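Slide 1 – Why the loan window drives me nuts

Hi everyone, I'm Mayuree. I follow Somboon home and away, and yes, I was at the July friendly when only 979 of us showed up. Say hello to Surachet at the back – he edits my transfer column.
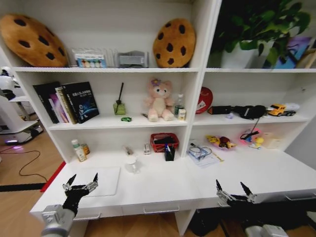
Slide 2 – The Zorerach winger

Siltano loaned him to us with a clause: 10 starts or the fee goes up. So he starts, even when he's limping! Ask who has seen him last the full 90. (Wait for hands.) 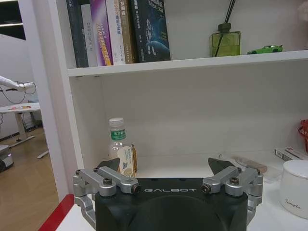 Then tell the story of the Tudemico away game, where he came on at left back and I yelled myself hoarse. Move on to the recall date, and leave time for questions – Surachet has the microphone.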